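Moving the grasp planner out of the control loop

23 Dec 2025

I spent most of December on one change to the Cundito code, and it is finally merged. The short version is that the grasp planner no longer runs in the same process as the arm controller. I should have done this in the spring.

When I started, everything was in one Python program. It read the wrist camera, found the object, picked a grasp, and sent joint targets. That worked while the planner was quick. Then I swapped in a better one, and it sometimes took 207 milliseconds to come back with an answer. The controller sat and waited for it. The arm would stop, then jump a little when the new target arrived. On a block of foam you don't notice. On food you do.

Lachlan Faulkner had warned me about this when he visited Cladville. His advice was to let the controller run on its own clock and treat the planner as something that leaves notes on the door. The controller reads the newest note, checks how old it is, and carries on either way. 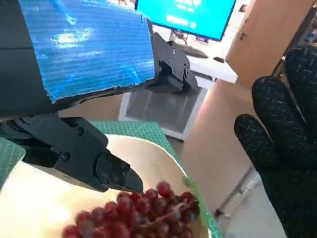 The planner now writes to a small shared buffer with a timestamp on every grasp. If the newest grasp is more than 500 milliseconds old, the controller holds position and waits. If it is fresher than that, the controller blends toward it over several cycles. I tune the blend with fruit, mostly red grapes on a paper plate. With the fingertip right over the top of a bunch, a target that moves by a few millimeters is the difference between closing on the stem and closing on a grape. The skins are also shiny, and the highlights used to pull the detected center around from one image to the next. I now average the center over a short window and throw out any jump bigger than one grape.

The stem was a separate problem. It is thin and pale, and the segmentation model liked to drop it or hand it to the plate. Vilja Jääskeläinen suggested I stop asking for the stem as an object and look for a gap between grapes that runs in one direction. I wrote that as a plain image filter with no learning in it. It runs in the planner process, so if it is slow I don't care very much.

Logging took longer than the split itself. With two processes you get two logs, and lining them up by hand is miserable. I wrote a tool called Kuusisto that merges them by timestamp and lets me step through a run one control cycle at a time. The longest run I have looked at so far was 3006 cycles – most of it the arm holding still over a plate, which is fine, that was the test.

Things that are still wrong:

The buffer has no version number, so an old planner can talk to a new controller and neither one complains.

Restarting the planner in the middle of a run works, but the first grasp after a restart is often poor. I discard it for now.

The config file still has the Orora settings mixed in with mine. I'll pull those out when I get to the second arm.

Next up is the force limit on closing, which is a single number in the code and needs to depend on the object.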